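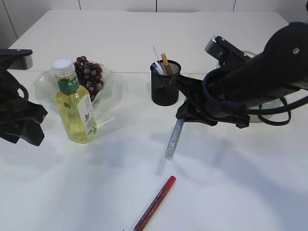 1. Work since the last report

The two-arm cell is built and in daily use. Both arms carry the black angular fingers supplied by Orkau, and the tabletop and back wall are white so that the fixed camera has a plain background. We had planned to finish the cell in November. The wall panels came late and we started trials in December.

The task for this period was clearing and sorting a desk: pens and sticks go into a mesh pen holder, and food and drink stay where they are. With the holder at the back center of the table, the right arm does most of the picking. A long glitter stick held at a slant, tip down, is a typical carry. The left arm works the side with the bottled tea and the glass bowl of grapes.

2. Finger comparison

We ran 282 pick attempts, split evenly between the Orkau fingers and the softer Mocanu pads. Object positions were changed by hand between attempts, following a printed list so that both sets got the same layouts.

The Orkau fingers did better on thin objects. They close to a narrow line and hold a pencil without letting it turn. On thick round markers the two sets were close, and I would not choose between them on that result. The Mocanu pads did better on the bottle, where the hard fingers tend to slip if they close too high.

Insertion into the pen holder is still the weak point. Most failed insertions came from the angle of the stick in the fingers. The arm reaches the right spot, but the lower end catches the rim and the stick rotates. Picking nearer to the top end helps with long sticks and makes things worse with short pens.

We did not try to grip the grapes. The bowl is on the table as something to avoid, and so far the planner has kept clear of it at reduced speed. We have not tested this at full speed.

3. Camera and controller

The camera handles the opaque objects well. The clear glass of the bowl gives poor edges against the white table, and shadows from the arms are sometimes taken for objects. We tried a gray mat under the bowl for one afternoon – detection improved, but we went back to the bare table to keep the results comparable.

The Zedton controller replaced our older unit halfway through the period. Delay between command and movement fell to some 80 milliseconds. It has needed a restart twice, both times after a cable on the right arm was pulled during a long reach. The slack loops on that arm need a proper clip.

4. Spending

We are within budget. The Mocanu pads were bought out of the parts line, and the controller was charged to equipment as agreed. The money set aside for a second camera has not been spent.

5. Next period

– Repeat the insertion trials with a regrasp step, using the left arm to straighten the stick.
– Fit cable clips on both arms.
– Run the bowl avoidance test at full speed with a plastic bowl first.
– Test the Clinach wrist camera on loan, if it arrives in time.

We ask for one decision from your side: whether the second camera money can be moved to a spare set of Orkau fingers. The current set shows wear at the tips and delivery takes 2 months.

Mimoza Radonjić
Project lead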